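Pillutcombe pours again in October

If you missed the spring release from Pillutcombe, take heart - there is another one coming, and I think it's the better of the two. I tasted through the new whites with winemaker Amna Khattak last week and came home with purple teeth anyway, because she insisted on opening the old Shiraz with lunch. No complaints from me!

The star is the Riesling. It comes off a cold little block at 372 metres, picked by hand over two mornings, and it smells of lime peel and wet slate with something like honeysuckle behind it. Amna made only 160 dozen. I'd happily drink it now with a plate of oysters, but she reckons it wants five years in a dark cupboard, and I have put six bottles away to find out (we'll see how long that lasts).
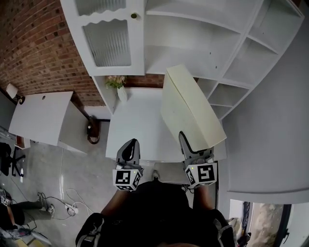

Both hands busy at the white table.

The Vigfúsdóttir Chardonnay is a different creature altogether, rounder and nuttier, named after Amna's grandmother and aged in older barrels so the oak stays in the background. I've never been much of a Chardonnay person. This one had me going back for a second glass, then a third, with roast chook and a heap of tarragon.

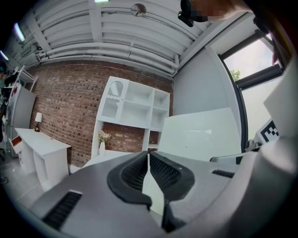

Then there's the pink. It's made from Grenache, bone dry, the colour of a faded brick, and it will be gone before summer is properly under way. Last year's sold out in nine days, so do get in early.

Members can taste the whole range at the Tikoner cellar room in October, with cheeses from Jaltton and bread baked that morning. There's space for up to 100 people over the afternoon. Reply to this newsletter with your name and any food allergies, and bring a jumper - the cellar is freezing even when it's warm out.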